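Sodium labels: what the serving size column hides

The Dikville market survey of canned soups is out, and the sodium figures need some care in reading. The survey lists 454 mg per serving for the Gultus lentil soup and 698 mg for the Dridach one. Most summaries ranked the two on those numbers alone, which puts Gultus well ahead.

The serving sizes differ. Gultus declares a serving of 200 grams, and Dridach declares the whole can. Per 100 grams, Gultus comes to 227 mg. The survey table does not give the weight of the Dridach can, so the same calculation cannot be done from the table, and the ranking should not have been published without it.

A second problem is the daily intake column. The survey adds up one day of meals and compares the total with a limit set in milligrams of sodium. Two of the entries, both from the Insaurralde bread range, are given as salt. Salt is close to 40 percent sodium by weight, so 1,000 mg of salt supplies a little under 400 mg of sodium. Entering the salt value directly makes the bread look two and a half times worse than it is.
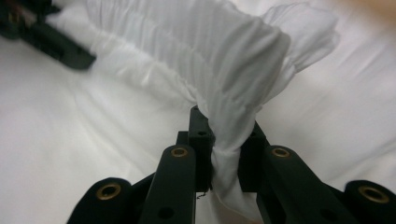

The survey's authors were sent both points in May. They have corrected the bread entries in the online table. The soup ranking is unchanged, and the printed version still carries the old bread values.

Readers who use the table should divide sodium by serving weight before comparing any two products, and check whether the package says salt or sodium.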